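Let Kids Be Bored at the Library

Posted 7/15/21 by Shiela Maglaya

Our branch on Ocampo Street got its summer schedule out in May. Nine weeks. Every hour filled. Story time, craft time, coding time, "mindful reading" time. I counted the open afternoons for my daughter's age group. Zero.

I get why. Programs have sign-in sheets and sign-in sheets make numbers. The Winitz branch reported 1,005 program visits last summer and got a nice write up for it. A kid lying on the carpet with a comic book for 90 minutes shows up nowhere.

But that kid is who the building is for. Was me, anyway. Summers at the old Metuner branch, no air conditioning to speak of, one fan. I read every horse book they had. Then the shark books. Then, out of pure boredom, a book on bridges, and I still look at bridges.

Lilibeth Cabanatuan ran the desk back then. She never asked what I was reading or if I wanted a sticker for it. There was a shelf of games by the window and you could take one down or not. Best service I ever got from a goverment building.
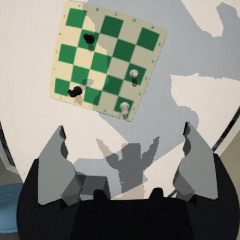

What I'd Ask For

Two afternoons a week, nothing on the calendar. Doors open, lights on, staff at the desk. Put some games out. No theme. No wristbands, please.

Some parents will hate it. One told me she drives 59 miles round trip and wants "something to show for it." Fair enough, thats a long drive. Keep the mornings packed for her. I'm asking for a Tuesday-ish sort of quiet, not a shutdown.

And stop with the reading logs. My daughter now picks short books so she can fill in more lines. She's eight and already padding her numbers.

Comment cards are by the front door. I've filled out mine, both sides.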